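Search the forum Search this board Advanced

Getting family photos up on the wall in a rented flat

hallwaymoth
Hello all, long-time reader and very occasional poster. My gran moved into a ground-floor flat in October and brought her photographs with her, all 56 of them (I did the wrapping, so I know the number by heart now). They've been sitting in boxes under the bed ever since and I think it's making her a bit low. The landlord says she can have pictures up provided the walls go back as they were, and I'd love to do the whole lot along the hallway so she passes everybody on her way to the kettle. I've been looking at the sticky strips, and at a rail, and at just leaning things on shelves, and I've got myself into a proper muddle. Budget is 500 pounds if I rope my brother in, though I'd be happier spending a good deal less.
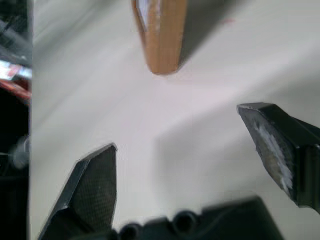
Do sticky strips hold a framed photo with glass in it? Small ones hold well on smooth, sound paint, as long as you keep within the weight on the packet and leave the strips alone to grip before hanging anything.

Anyway, any thoughts very welcome, and sorry for the essay!

4 replies

Maeve Ó Súilleabháin
What a lovely thing to be doing for her. I did my mother's stairs a few years back and my one piece of advice is to lay the whole arrangement out flat before you go anywhere near the wall. We used the dining table and then, when we ran out of table, the spare bed and most of the landing. Turn each one over while you're at it and look at what you've got on the back, as it makes such a difference to how you hang them. Some of Mum's had a proper hook, some had a bit of string from the year dot, and a fair few were only ever meant to stand on a sideboard.

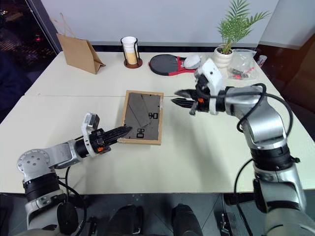

The sideboard sort can go on a wall quite happily, but you'll want to add a little hanger at the top and make sure the stand part lies flat, or the whole thing tips forward and looks as if it's peering at you. I'd also write on the back who is in each photo while your gran is there to tell you. We left that far too late with Mum's side and there's a whole picnic of people now that none of us can name.

For the hanging itself I'd go for a picture rail. I bought the Festeo one and it's been grand – you move things along whenever the mood takes you.

brackenhill
I'm going to disagree with Maeve a bit, with great affection. A rail has to be screwed to the wall, so that's several holes and plugs to fill at the end of the tenancy, and if the landlord is fussy about paint you'll be doing the whole wall over. In a narrow hall I also find that pictures on long wires swing about every time somebody brushes by with a shopping bag.

What I'd do is a pair of shallow ledges, 2 at most, one above the other, and lean everything. Yes, they need fixing too, but far fewer holes than you'd think if you find the studs, and your gran can swap the photos about herself without asking anyone. Mine are made from old boards out of my uncle's shed and cost me a tin of wax and an afternoon's scraping. 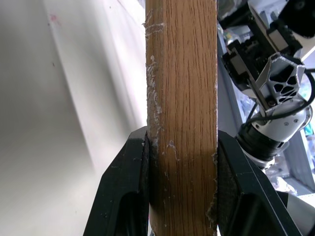 Go gently with the scraper and keep it nearly flat, working along the grain, and do stop before you start lifting the surface. Warm water and a cloth will soften some of the older glues, though I'd try it on the back first. If the old finish might be lead paint, leave it be and buy a new board. A little lip along the front is well worth adding too, just a strip of beading, so nothing slides off when the front door bangs.

Maeve Ó Súilleabháin
Fair point about the shopping bags! I'd forgotten how narrow some of these halls are; Mum's stairs were wide enough for a pony. I still say a ledge gathers dust something dreadful, and I can't see 56 going on two of them unless they're all passport-sized.

brackenhill
They overlap, that's half the charm. But I'll give you the dust.

hallwaymoth
Thank you both so much, I've read all of this out to Gran over the phone and she has opinions (she's with Maeve on the dusting). I think we'll ask the landlord about a short rail for the big wedding ones and put a ledge in the sitting room for the rest, where there's more elbow room. She's also told me that at least ten of the photos are of the same dog, so we may not need quite so much wall after all. I'm going round with a soft pencil at the weekend to get the names down.

Share 2

Contact us | Copyright 2018 | Back to top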